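Chapter 5
Building a Pair of Hand-Held Grippers

In Chapter 4 you drew the finger linkage and cut the first test parts. In this chapter you will build two complete grippers, one for each hand, and try them on a simple kitchen task. The build follows the pair made by Brayan Correa and Ferdinand Lüthi in the shared workshop at Tundstead, where the members have a saw, a drill press and one good bench between them.

A hand-held gripper has the same fingers you would bolt to the end of a robot arm, but a person carries it. You squeeze, the fingers close, and you learn what the fingers can and cannot do long before you pay for motors. Correa and Lüthi spent most of September at this stage. They changed the shape of the fingers twice and the pads more often than that.

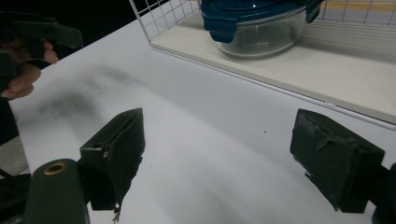 Pads are the part you will replace most. A hard finger touches a round object along a thin line, and the object turns in the grip. A soft pad spreads the contact over a wider patch. It also wears. Cut spare pads from the same sheet when you make the first set, and keep them flat in an envelope. Lüthi's notes give 28 mm as the pad length for the Tundstead build. Yours should match the finger you drew in Chapter 4, with a little left over for trimming.

5.1 The practice table

Set up the practice table before you finish the grippers. You need a clear, light-colored surface at waist height, with room to stand on one side and nothing to trip on behind you. A wire basket and a food container with a lid are enough to start with. The wires are thin, the glass is smooth and the lid has tabs that stick out, so each one asks something different of the fingers.

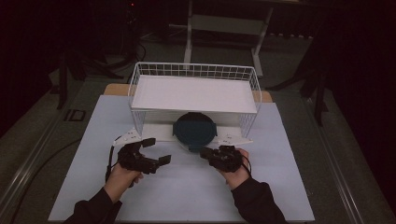
Work with both grippers from the first session, even if one is only half tuned. Many jobs that look like one-hand jobs need a second contact to keep the object from sliding — lids especially. Lüthi found that he gripped much too hard for the first 200 tries, and he marked each try in a notebook along with the pad set in use. Do the same. The notebook will be needed again in Section 5.4, when you choose a spring. 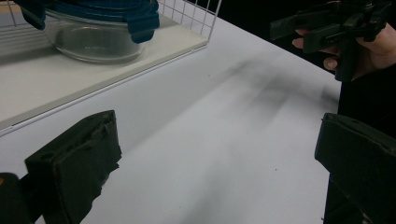
Figure 5.3 Glass bowl with a blue lid in the wire basket, with gripper finger pads in the foreground.

5.2 Parts and tools

Read the whole list before cutting anything. The Denosley pattern uses 2 mm holes in the small links. If your drill press wanders at that size, start each hole with a center punch and clamp the link to scrap wood.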